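Courses > Film and Story > Handouts > Week 6
June, by Sulastri Liew

Plot summaries, and why I love them! A good one takes a two-hour thriller and gets it down to 400 words with the causes still showing. Start with who wants what.
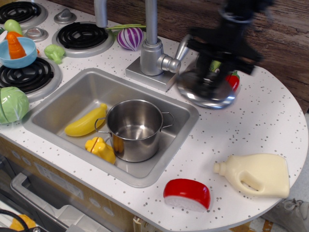

Then follow the money. In Skakon, the stolen cash changes hands 8 times, and your reader has to know who's holding it when Zelenák gets to the motel.

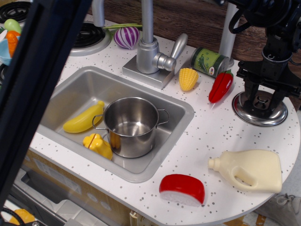
Toy sink with pot and banana

Write in present tense, always. "Zelenák burns the ledger" (so much stronger than "burned"!).

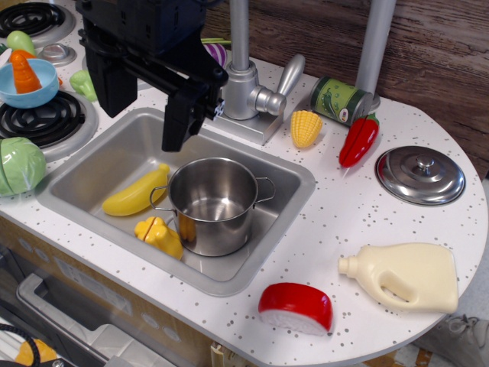 Pot in the sink, gripper above

Keep the ending in. Allness gives away its killer 75 minutes in, and the summary should too.
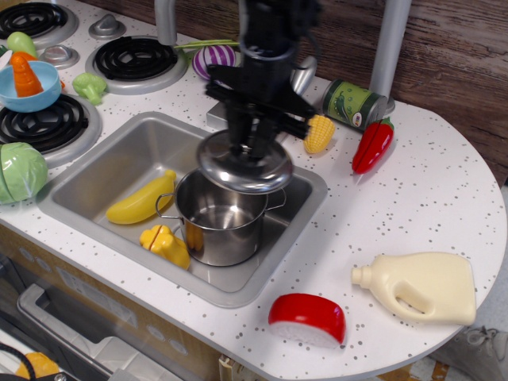 Do we name every minor character?
Only the ones who change what happens next. The Stololeck guard gets a name, the cab driver doesn't.

Drafts by 6, please.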